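Zerberg Help Desk
Ticket 221
Product: Kindden hand-held gripper pair
Subject: Right gripper position drifts while folding laundry
Opened by: Piyumi Cassim
Assigned to: Tania Matubbar
Opened: 14 September 2025
Status: Waiting on customer

Piyumi Cassim wrote:

Hello Tania, and thank you again for all your patience with us in August over the charging trouble! That has been fine ever since, so please don't worry that I'm bringing it back up.

What we have now is a new problem, and I'm afraid it's a slippery one. We are recording the folding tasks for the Jayasinghe project, all of them done on a bed, with one person using both grippers. The left one behaves beautifully. The right one starts off well, and then at some point in the take its recorded position begins to slide away from where the hand really is. When we play the take back in Finda, the right gripper floats up off the bed while the fingers are still closing on cloth, so the closing happens in thin air. If we tried to run that on the arm it would pinch at nothing and carry on as if it had the trousers, and I really don't want that going into the training set.

It happened in six takes. No error light and no beep, which is the part that bothers me most, as the person folding has no way of knowing until playback.

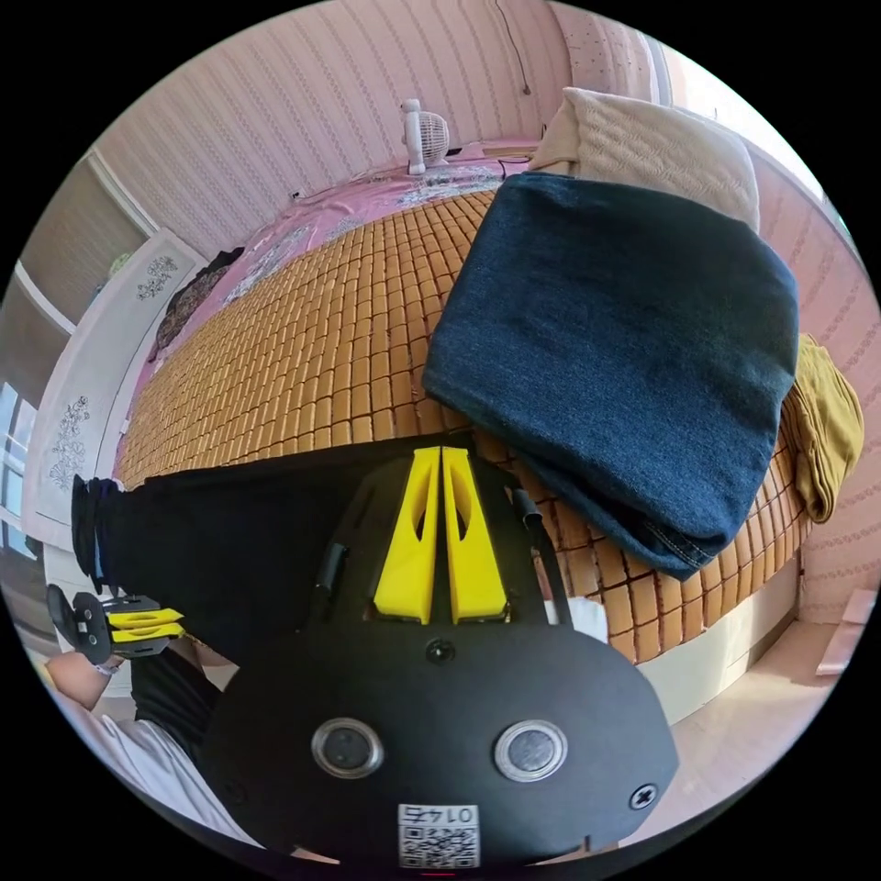 Fingers closed, over the mat with the folded jeans on it.

Things I have tried so far, in the order I tried them:

Wiped the two round openings on the body plate with the cloth that came in the case. No change.
Restarted both grippers and paired them again. The first take afterward was good, and the next one drifted.
Checked the finger travel. Open and closed values look right all the way through, even in the bad takes, so I don't believe it's the fingers.
Swapped hands. The drift went to the other hand along with the gripper, which made me think it was the unit, but then I got a bad take from the second unit as well and now I'm not sure of anything.

Tania Matubbar replied:

Hi Piyumi, so nice to hear from you, and what a careful write-up! I wish they all came in like this.

I went through the takes you uploaded. You're right that the fingers are fine, and I don't see a hardware fault in the log either. What I do see is the tracker matching the same little patch of background to the wrong place. It loses its spot for nearly 200 frames, finds something that looks right, and carries on quite happily from there, which explains the missing warning. Could you tell me what is under the clothes when you fold? A plain sheet, or something with a pattern?

Piyumi Cassim wrote:

Oh, that is interesting. There's a woven summer mat over the sheet.
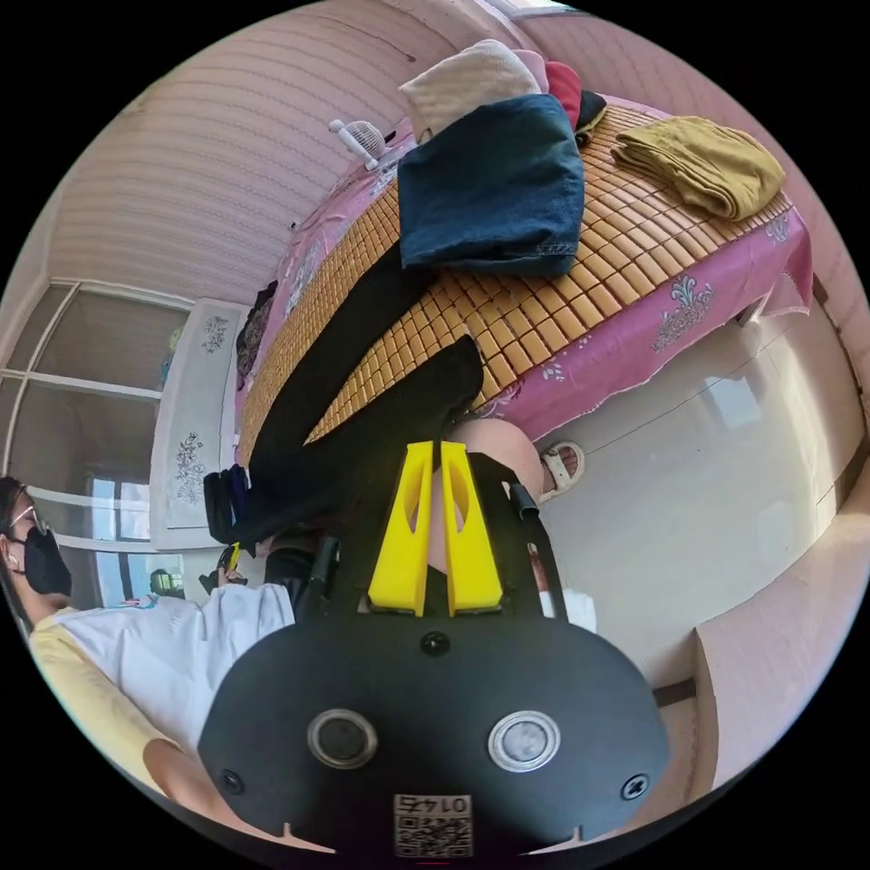
I went back over the bad takes with your question in mind, and I think you may have found it. They all have a long stretch where the gripper is held low and close to the bed, and the good ones mostly have it up higher, with the window and the cabinet in view. The mat is made of small bamboo tiles in a regular grid, every one much like the next, so I can quite see how a tracker would hop a row or two over and never notice. There is the long black piece lying across it too, from the pile down over the side of the bed, and I don't suppose plain black cloth gives it much help. Should we take the mat off altogether? I'd be a bit sorry to, as we've recorded so much with it on.

Tania Matubbar replied:

Please don't throw anything away yet! The takes that pass playback are perfectly good to keep. For the next round, could you do this for me:

1. Take the mat off and leave the floral sheet. Record 3 takes at your usual height.
2. Put the mat back and record 3 more, starting each one with a slow look around the room before the first fold.
3. Use the same unit in the right hand throughout, and write down which one it was.
4. Keep the whole batch away from the arm until I've looked at it. I've marked the six drifting takes as "do not replay" in Finda, so they can't be sent to it by mistake.

I've also asked our tracking people whether the position warning can be made stricter. As it stands it only goes off when the tracker knows it is lost, and yours never did.

Piyumi Cassim wrote:

Will do all of that tomorrow morning while the light is good, and I'll upload them under this same ticket number. Thank you so much, Tania!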